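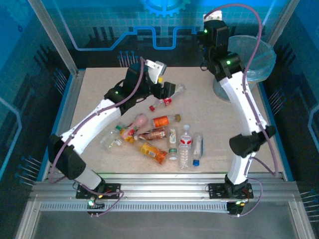

Fig. 4 – Bouteilles en plastique posées en tas.

4. Remplissage et mise en route du composteur-compacteur Emska

Vous avez monté les pieds, il vous reste deux vis, et vous avez décidé de ne pas y penser. Revenez au chapitre 3 : elles tiennent la trappe.

4.1 Avant la première charge

1. Placez l'Emska sur un sol plat. Le carrelage de votre cuisine n'est pas plat, quoi qu'en dise l'agent immobilier. Réglez les pieds un par un avec la clé de 14 fournie.
2. Branchez l'appareil sur une prise avec terre. La rallonge du sapin reste dans son carton jusqu'à l'hiver.
3. Ouvrez les deux compartiments : à gauche les déchets organiques, à droite les emballages. L'inverse fonctionne aussi, pendant un cycle.
4. Retirez la notice en huit langues du fond de la cuve.

ATTENTION : ne mettez jamais la main dans le compartiment droit quand le voyant clignote. Le fabricant Jiterard a prévu une sécurité. Ne l'essayez pas pour voir.

4.2 Charger les emballages

5. Videz les bouteilles et égouttez-les. Un fond de sirop suffit à coller le piston.
6. Dévissez les bouchons et déposez-les dans le tiroir avant. Une bouteille fermée résiste au piston avec un bruit que vos voisins apprécieront peu.
7. Laissez les étiquettes. Samah Ouali, qui a relu ce chapitre, les décollait toutes au sèche-cheveux ; elle a depuis retrouvé ses soirées.
8. Chargez jusqu'au repère, couchez les bouteilles, fermez. Le cycle dure 28 minutes.

Note : le verre, les aérosols et les piles ne vont pas dans l'Emska. La vaisselle cassée non plus, même de nuit. 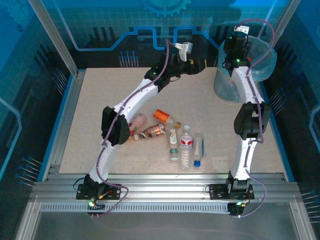 Fig. 5 – Bac translucide bleu pâle, au coin arrière droit.

4.3 Vider le bac

9. Attendez le signal sonore. Il est long, et le modèle Skulthorpe le joue deux fois.
10. Tirez le bac vers vous, bien droit. De biais, il se coince, et le service après-vente Akinola vous demandera si vous avez tiré de biais.
11. Rincez à l'eau tiède, séchez, remettez en place jusqu'au clic.

Si le code 159 s'affiche, le bac est mal enclenché. S'il s'affiche encore, il est toujours mal enclenché. À la troisième fois, écrivez à Ifor Wynne, service technique, en joignant le numéro de série gravé sous la cuve, à l'endroit le moins accessible.

Chapitre mis à jour le 3 juillet 2018. Entretien du filtre : voir 5.1.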